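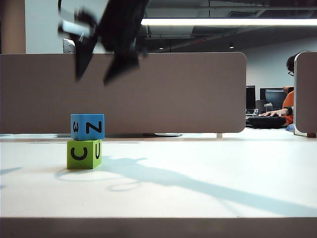 Unit 6. Stacking and stability of soft blocks

Course handout, Materials in Play and Learning Products
Reading before the lab: Dikell course reader, sections on center of mass and on friction. Bring a ruler, a soft pencil and a calculator.

6.1 Scope

This unit treats the simplest stack there is: one cube on another, on a level surface. The cubes are foam letter blocks of the type sold for preschool use. They are light, they deform under small loads, and their faces carry letters. Each of these properties affects either how the stack behaves or how it is recorded. Taller stacks are taken up in Unit 7.

6.2 Terms

Base block. The block in contact with the table.
Top block. The block resting on the base block.
Overhang (d). The horizontal distance by which a face of the top block projects past the corresponding face of the base block.
Edge length (a). Measured along an edge with no load applied. Foam cubes are rarely true, so take the mean of four edges.
Seat. The area over which the two blocks touch.

6.3 Static condition

For two uniform cubes of equal edge length, the center of mass of the top block lies a/2 in from each face. The top block stays up as long as the vertical line through its center of mass falls within the seat. In one direction only, this gives

d < a/2

A lime green cube with a sky blue cube set on it, nearly aligned and slightly over on the right, is well inside this limit. Small offsets of that kind are normal in hand placement and do not need correcting before a measurement. Record them.

The condition assumes rigid blocks. With foam, the edge of the base block compresses as d approaches a/2, the top block tilts, and its center of mass moves outward. The practical limit is therefore lower than a/2. How much lower depends on the foam and is one of the results of the lab.

6.4 Worked example

Take a = 53 mm. The rigid limit is

a/2 = 26.5 mm

Suppose the top block falls at a measured overhang of 22 mm. The ratio of measured to rigid limit is 22/26.5 = 0.83. Report the ratio to two decimals and give the overhang in millimeters next to it. Do not report the ratio alone – two sets with different edge lengths may share a ratio and still handle very differently.

6.5 Surface and lighting

Use a smooth, matte, white tabletop. A glossy top gives reflections of the lower block that are easily misread as its bottom edge. Even light from overhead is preferred. Shadows will still fall on the table, some of them long, and a shadow edge must not be used as a reference line for overhang. Measure from face to face only.

Check the table for level in both directions. A plain panel or partition behind the table makes the upper edges easier to sight. Brown or gray is suitable.

6.6 Recording orientation

Letters are used as face labels. A cube has six faces and each face can be turned four ways, so color alone does not fix the position of a block. Write one line per block, base first, in the order: color, front face, turn, visible side face, turn.

Sample entry:
Base: green, front C, upright; right U.
Top: blue, front Z, sideways; left "3"?, sideways.

The question mark in the last field is correct usage. Some characters in thick rounded fonts cannot be identified with certainty once they are rotated. A Z on its side is close to an N, and a 3 may be confused with an M, a W or an E. Where in doubt, write the likeliest reading in quotation marks followed by a question mark. Do not pick the block up to check – this ends the trial.

6.7 Lab procedure

1. Draw one set from the Atura or the Trellen bin. Do not mix sets.
2. Measure a for both blocks. Discard any block with a torn corner.
3. Place the base block flat on the table, with one face parallel to the front edge.
4. Lower the top block from directly above and release it without pressing. Pressing leaves a dent that recovers slowly.
5. Record orientation and starting overhang.
6. Increase the overhang to the right in steps of 2 mm. Wait 10 seconds at each step.
7. Note the last overhang at which the block stays up. Repeat five times.
8. Turn the top block by a quarter and repeat the series.

6.8 Notes on data

The pooled file from earlier sections of the course holds 3677 placements. Of these, 784 have an incomplete orientation entry and are left out of the face comparison. They remain usable for overhang. The Wijaya worksheet sorts the two groups automatically if the turn field is left blank; entering a zero or a dash will break the sort.

6.9 Problems

a) Derive the limit on overhang when the top block is offset by the same distance d in two directions at once.
b) The base block has edge length 53 mm and the top block 50 mm. Find the rigid limit for d.
c) State how many orientations a single lettered cube can take on a table. Show the count.

Hand in the worksheet and problems together at the start of Unit 7.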